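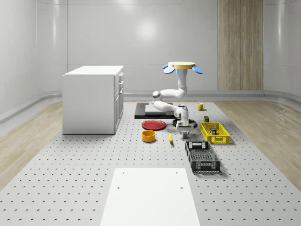

Red plate, yellow-orange bowl and a banana on the table.

Home recording tips, mostly things I'd leave out

Every list of tips for singing at home starts with egg boxes. I stuck 55 of them to the wall of the back bedroom one January and the vocal sounded exactly as boxy as before, only now the room smelt of cardboard. They do next to nothing for a voice. A thick duvet over a clothes airer behind the singer did more in ten minutes.

Foam tiles are the dearer version of the same mistake. Thin foam takes the fizz off the top and leaves the boom where it was. If you must buy something, buy a second duvet.

Honey and lemon before a take? Nice drink. I can't hear any difference on the recordings and neither could Aranka Vida, who sang on most of the Nistow demos and drank plain tap water throughout. Skip the milky tea if it makes you want to clear your throat.

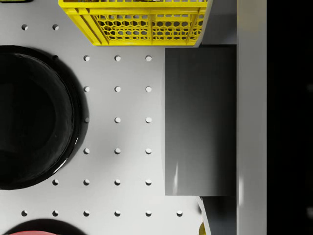
Pop shields are worth having, but the shop ones are a pair of tights on a hoop with a price tag. Stretch old tights over a wire coat hanger, two layers, and clamp it a hand's width from the mic. Jenő Veres swears by three layers. I think that dulls the words.

Turn the fridge off while you record if it's next door, and put your car keys inside it so you can't leave the house without switching it back on. This one I do believe in, having once lost almost 6 quid's worth of fish fingers.

Boiling guitar strings to bring them back: it works for an evening, on bass strings mainly. Dry them properly or they'll rust. On a cheap acoustic set I wouldn't waste the gas.

As for singing in the bathroom, you can add echo to a dry recording later and you can't take the tiles off a wet one. Try the wardrobe first, with the coats left in.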